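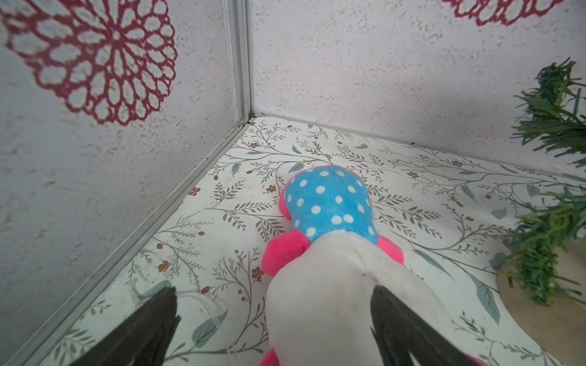
Natalia wrote in to say that I'm dead wrong about the Hemow record, that the second side is the whole reason to own it, and that I should go back and listen on speakers instead of my crummy earbuds. So I did! Twice, with the volume up high enough that the downstairs people probably know the bass line by now.

And okay, she has a point about the second side. I still think the opener goes on too long (that organ part, my God, we get it) but once you flip it over the whole thing loosens up. The drummer starts playing behind the beat and the singer quits trying to sound like she's in a cathedral. "Matden" is the song I keep humming while I do the dishes. I'd called it filler in my last post. Sorry, "Matden".

For anyone who missed that post, Hemow is a four-piece that put out two tapes and then went quiet for ages, and this is their first proper album. I found the first tape in a dollar bin, played it until it started to warble, and got way too attached. So some of my grumbling was probably just me wanting the tape again. The tape had hiss and a phone ringing in the middle of track three. The album has a string section. I'm allowed to need a minute.

Fuad Tufa produced it, and I think you can hear him most on the slow ones, where there's a lot of room around the voice and the guitars sort of drift in from the next building. He also did the Tsegaye EP I went on and on about last winter, and if you liked the closing track on that one, start with side two here and work backward. I mean it, play it in the wrong order. It's a better record that way.

The lyrics are still kind of a mess. There's a verse about a bus transfer that I've now heard 10 times and can't make any sense of, and she rhymes "harbor" with "harder" in two different songs. But she sings it like it matters, so whatever, I'm in.

I looked them up last night and the video for the single has 3,692 views, which is criminal. When I wrote the first post it was at 1,069, and no, I'm not taking credit, although a couple hundred of those are definitely me.

They're supposed to play the Skomalico stream in February, full band, no crowd obviously. I'll take a stream. I miss standing in a sticky room with my coat tied around my waist, waiting for somebody to fix a monitor, and I even miss the guy who talks through every quiet song. If they do "Matden" with the strings I'll report back, and if they do anything off the first tape I'm going to yell at my laptop.

Next up is the box of seven-inches my cousin dropped off – mostly surf stuff, a few with no sleeves, one that just says DO NOT PLAY on the label in ballpoint. Playing that one first.

Posted January 29, 2021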